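Can a robot do my chores yet? A tips page, with opinions

Three readers wrote in this month asking me the same thing: should they hold off on buying a better vacuum, or a dishwasher, or a decent drill press, and just wait for the robots? I love this question. I've been asking it myself every time I find a sock behind the dryer.

So here is where I've landed, after a lot of reading, a lot of videos, and far too many phone calls with my friend Hicham Tawfik, who fixes gearboxes at a packing plant called Patex and has opinions on everything with a motor in it.

My short answer is no, don't wait. The machines that do one job are wonderful and you should buy them when you can afford them. The machines that are meant to do every job, the ones shaped like us, are still learning from people, a lot of the time from somebody in a headset making the movements first. 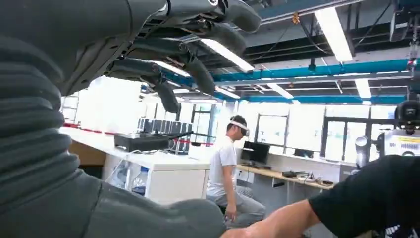

Think about what you do when you wipe a counter. You lift the mug, you feel that the ring under it is sticky, you press harder, you swap hands, you put the mug back somewhere better. None of it needs a thought from you. A machine has to be taught every one of those little decisions, and then taught again when the mug is a bowl. I timed myself clearing my own kitchen table after supper and it took 5 minutes, with the radio on (and one break to argue with the cat).

What I'd hand over today, with no regrets:

Floors. A robot vacuum is great on bare floors and low carpet. Pick up cords and shoelaces first, and do the corners by hand once a week.

Lawns, if yours is flat and has no surprises in it. Walk it for sticks and toys before the mower goes out.

Dishes, of course. People forget the dishwasher is a machine that does a chore! Scrape, don't rinse, and keep the tall things away from the spray arm.

Repeat cuts in the shop, if you have the money for a small CNC router. Mine is secondhand, it cost me 660 dollars, and I've run it for 3 winters on pine and birch. Clamp at all four corners. Vacuum the bed between jobs or your next board will sit crooked.

What I'd still do myself:

Laundry, start to finish. Washing and drying are solved, but folding is a soft, floppy mess of a problem. My method for towels is thirds the long way, then in half, then in half again, and the stack goes in the closet fold side out.

Carrying boards and panels. Hicham laughs at me for putting this one on the list, but a sheet of wood is a pain even for two grown people. It's wide, it tips, the corner catches the floor, and you have to shift your grip halfway through without dropping it on your foot. Hands are really clever at that. A mechanical one has to get there with joints and screws and cable, and somebody has to keep all of it in good order.

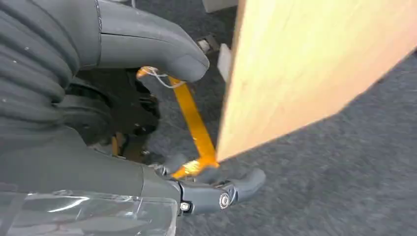

If you're moving a panel on your own, a few things that save my back and my baseboards: lift one end first and walk your hands toward the middle. Wear gloves with rubber palms, the thin kind. Lay a strip of old carpet where the corner will land, and never set it down on a bare edge. For anything taller than I am, I call my neighbor Lahcen Zaki and pay him in soup.

Fixing things. Finding out why the faucet drips is half the job, and it means lying on your back under a sink with a flashlight in your teeth. I can't see a machine doing that in my house for a good while.

One more tip, and this is for the gadgets you already own. Clean them! I keep a card taped inside the broom closet with 11 small jobs on it: empty the vacuum bin, cut the hair off the roller, wipe the sensors with a dry cloth, rinse the dishwasher filter, and so on down to dusting the back of the fridge. I do the whole card in July and again around New Year. Most of the "my robot quit on me" letters I get end with a brush full of hair.

Hicham thinks we'll both have a helper in the kitchen before he retires. I've told him I'll believe it when it can get a fitted sheet onto my mattress, and he's gone quiet on that. If you've got a chore you've handed to a machine and never taken back, write and tell me which one. I'm collecting them for the next page, along with your best ways to get candle wax out of a tablecloth.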